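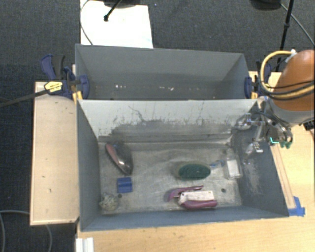
Home | Notes | Checklists | Kit | Archive

Posted in: Bench Safety, Picking Data

Pre-session inspection, two-bin picking cell, with comments

Cell: Kornden, bench 2
Inspected by: Carys Lloyd
Second pair of eyes: Bleddyn Jarman
Date: Monday, December 16, 2019

Filled in before the morning block of grasp collection. I've left my comments in full this time, as Shufen says the short ones are no use to her when she's working out why a batch of examples looks odd. Fair point! Tick means fine to run, R means fine to run with a remark, X means stop until fixed.

1. BINS AND CLAMPS

1.1 Clamps seated over the bin edges, both sides. Tick.
I pushed hard on the front bin from each corner and it stayed put. Lovely. The blue pads are sitting nicely over the edges where the two bins meet.

1.2 Clamp handles clear of the arm's path. R.
The left one points upward. It clears the arm on every move in the programme, but anyone adding a new drop position on that side should jog it through at slow speed first.

1.3 Front bin floor and walls. R.
Plenty of scuffing, with the worst of it low down on the rear wall. I ran a gloved finger over it and found no burrs. I'm rather fond of those marks (every one of them is a lesson somebody's model got to learn from) but Bleddyn would like the bin swapped before the new year and he's probably right.

1.4 Holes in the bin floor free of debris. Tick.

1.5 Rear bin empty at start of block. Tick.
A few light specks, nothing to pick up.

1.6 Tape at the front right corner flat, no lifted ends. Tick.

2. OBJECTS

2.1 Object set suited to the gripper. Tick.
Six in the front bin this morning, and it's a cracking mix: the green scrubbing brush with the see-through handle, the magenta-handled tool, the little blue block, the bumpy beige ball, the dark glossy brushy one and the clear container with the white label area. If the learner can cope with shiny, see-through and ruffled all in one bin then I'll be buying the cakes.

2.2 No glass, no blades, no liquids. Tick.
Every item handled and turned over before it went in.

2.3 Items near walls noted. R.
The ball is tucked into the front left corner and the container is close to the right wall. Leave them there! Corner and wall cases were thin in the August set and we want attempts at both. Keep the wall approach speed on the low setting while they're in play.

2.4 Nothing standing proud of the bin edge. Tick.

3. ARM AND GRIPPER

3.1 Cables secured along the arm. R.
The yellow cable has a generous loop on it. I walked the arm to each end of its travel and the loop never tightened or caught, though it does swing a bit on the quick return. Bleddyn to look at a second fastening.

3.2 Finger pads and linkages. Tick.
Wiped down, no play in the joints. The clear finger shows up fingerprints something rotten, so please use the cloth.

3.3 Force limit test on the foam pad. Tick.
Set at 42, tripped at 42. Very pleased with that.

3.4 Emergency stop, both buttons. Tick.

4. FLOOR AND SURROUNDINGS

4.1 Trailing cables. R.
The grey one on the carpet is still the thing most likely to have one of us over. Step over it, don't shuffle it along with your foot. A cable cover has been ordered through Arnberg.

4.2 Stands upright, bases tight. Tick.

4.3 White panel behind the bench lying flat. Tick.
Don't stand on it.

5. RECORDING

5.1 Bin camera fixed and calibration in date. Tick.

5.2 Failed grasps being saved. Tick.
Checked the folder after a dry run. Misses, slips and double picks all go in alongside the good ones. Please, please don't delete a miss to tidy up the numbers. They're gold.

5.3 Reset rule understood by operator. Tick.
Lowri Wogan is on the first block and read it back to me. Arm parked, light checked, then hands in.

Result: passed with remarks. Block one may run, 46 attempts, then a repeat of section 3 before carrying on.

C. Lloyd

Share 2 | Comments 4

Shufen Tang
Thank you for the long version, this is exactly what I wanted! Could 2.3 say which way up the items are as well? The scouring side of the green brush facing up is a very different grasp from the other way.

Bleddyn Jarman
Second fastening for 3.1 is on my list. I stand by what I said about the bin.

Mabli Skyrme
We use the Humphreys sheet over at Veldale and it has no line for cable swing on the return move. I'm pinching yours. Did you test it with the gripper open as well as closed?

Carys Lloyd
Mabli, closed only, good catch. I'll do both at the repeat and add it as 3.5. Shufen, yes, adding a column.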